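3.2 Setting the table: plates, board and fruit

We spent more time than we care to admit deciding what should be on the table. In our earlier pilot in the Summont kitchen we had used real fruit, and anyone who has kept a bowl of bananas through a warm August will know how that went: the colors drifted from one session to the next, and so did the shapes. Urszula Kaczmarczyk then suggested play food, the kind that children sort and serve at home, and we have been grateful to her ever since.

The layout we settled on is simple enough to be rebuilt by anyone with a few minutes to spare. Three round plates – yellow, pink and mint green – go side by side across the far half of a pale table, and a green cutting board goes nearer to the front edge. The fruit starts on or over the board, and the plates start empty (Figure 2).
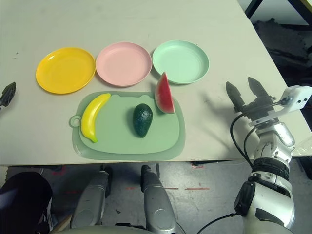

Figure 2. Starting layout for the serving task, with banana, avocado and watermelon slice.

We wanted the colors to invite a choice without settling it. A yellow banana seems to belong on a yellow plate, and many people would put it there without a second thought, but a dark avocado sits less obviously with mint green, and a slice of watermelon could be argued onto the pink plate for its rind or its flesh, depending on whom you ask. Hazem Slaoui and I argued about it over more than one lunch, and we still do not quite agree.

The wording of the request was kept just as homely. Each request named one fruit and one plate, in the sort of phrase a parent might use while getting a snack ready, and we wrote 12 such phrases and reused them through all 400 trials. The fruit went back to the board after every trial – a small chore, but a pleasant one, and it gave us a chance to turn each piece a little so that no two starts were quite alike. Sessions at the Dorden site followed the same routine, with the phrases read in a different order.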